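# Simulation package review – Irnetar tabletop module, second session

Monday, 2:00 p.m., small meeting room and remote

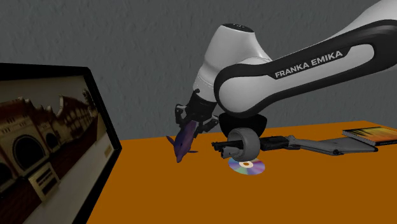

Chair: Maribel Cárdenas. Present: evaluation group, purchasing, IT. The vendor joined for items 3 and 4 only.

## 1. Notes from the previous session

Accepted with one correction. The license under review is the floating license. The earlier notes said node-locked. IT asked that the correction be carried into the comparison sheet so that the two documents agree.

## 2. Status of the trial install

The Irnetar module is installed on both trial workstations. The first install went through without changes. The second failed on a graphics driver mismatch and was repeated after the driver was rolled back. IT has written up the steps and will attach them to the ticket.

Startup time is acceptable on both machines. Batch rendering without a display works, but the log output is verbose and can't be filtered by level. Purchasing asked whether this affects the license count. It doesn't; a batch job draws one seat for as long as it runs, the same as an interactive session.

## 3. Pick task, scripted trials

The evaluation group ran 600 scripted trials on the Franka Emika arm model with the two-finger gripper. The object set was the mixed one: toy figurines, a compact disc, a book and a few longer items. Table color, wall texture and the picture on the display were varied between trials.

Findings as reported:

- 72 trials were flagged by the checker. The group has read through the flags and sorted them by cause.
- Most flags are for objects that start in contact with each other. The placement routine allows one item to settle against or partly over another, and the checker treats this as a fault.
- The dolphin figurine is grasped by the body in the standard script. Orientation after lift is not controlled, and nose-down holds were counted as valid under the current rule.
- Thin flat objects remain the weak case. The gripper model has no good approach to a disc lying flat on the table, and the script skips it.

The chair asked whether a nose-down hold should stay valid. The group's position is that it should for a pick-only task, and that a place task needs a separate rule. Agreed. The wording will go into the test plan as a note under the pass criteria.

The vendor was asked about initial contact between objects. They confirmed that a minimum spacing setting exists but is not exposed in the interface. It can be set in the configuration file. They could not say whether it is kept after an upgrade and will answer in writing.

## 4. Rendering and materials

Discussion of whether rendered output is good enough for training the in-house detector. Reflective surfaces were the main concern. The disc material shows color bands at a low viewing angle, and the group considers this adequate. Glossy arm housings are also adequate. Plain tabletops are less convincing – a flat saturated color with almost no texture – and the group would like the option of surface wear.

The vendor said that table materials can be replaced by the user and that a material pack is sold separately under the name Flaltico. Purchasing noted that this pack does not appear in the quote. The vendor will send a revised quote with the pack as its own line.

The vendor left the call after this item.

## 5. Comparison with Tratach

Tratach has been tested on the same object set, but only with the default lighting. The results can't be compared directly until the lighting variation is run. What can be said now:

- Tratach exposes object spacing in the interface.
- Its contact model is slower on long tools that rest on other objects.
- Support response was quicker during the trial period.
- The export format needs a converter. Ayala has one, under a separate maintenance agreement.

IT prefers not to take on a second agreement for a converter. The evaluation group has no strong view, provided the exported poses are correct. One member asked for the poses to be checked against the source file before anything is signed. Agreed.

## 6. License terms

The Irnetar quote covers 4 floating seats with updates for one year. Purchasing asked if fewer would do. The group said no, with batch jobs running overnight and two people working interactively during the day. Seat return after a crashed session takes longer than stated in the manual. IT will measure it and report.

No decision on purchase was taken. The trial license runs to the end of February.

## 7. Actions

- Evaluation group: set minimum spacing in the configuration file and repeat the flagged trials with the same seeds.
- Evaluation group: run the lighting variation on Tratach.
- IT: attach install steps to the ticket; measure seat return after a crash.
- Purchasing: obtain the revised quote, with Flaltico listed separately.
- M. Cárdenas: add the hold orientation note to the test plan and circulate it.

Next session to be set once the repeat trials are in. The meeting closed at 3:10 p.m.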